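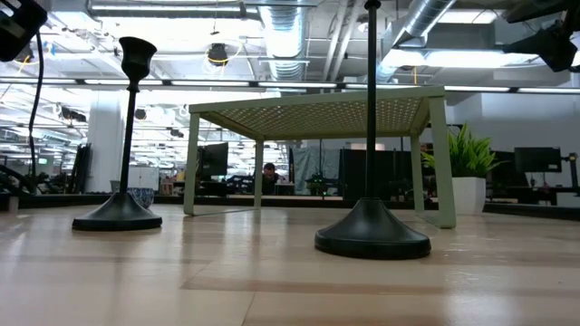 Unit 3: Safe work at a shared table

These notes go with the practical part of the course. Please read them before you come to the Dunstan room. It is not necessary to learn them by heart, but the order of steps in section 3.2 will be asked in the oral test.

3.1 Objects on the table

Tall and thin objects, for example candlesticks, need special care. The arm may pass well above the base and still touch the top. In the planning software, always enter the full height of the object, including the pole. Ceramic pieces and plant pots are entered as "fragile", and their margin is doubled.

Open stands with legs are entered as a closed block. Students often want to use the free space under the stand for a shorter path. In this course it is not permitted.

3.2 Before the first motion

Check that the emergency stop is in reach of the operator.
Say "arm moving" loudly and wait for an answer from everybody near the table.
Start in slow mode. The limit in our Skurnodia controller is 400 mm per minute for the first run.
Keep the face and hands outside the reach zone, which is 1500 mm measured from the base of the arm. A person who sits low behind a desk counts as a person in the room and must also answer.

3.3 Records

Each stop is written in the Kedotico log with the time and the reason. A stop without a reason is sent back to the group. The form is number 1412, and the old Gollomow sheet is no longer accepted.

For the next lesson: read section 3.2 again and bring your own drawing of a table layout, with heights.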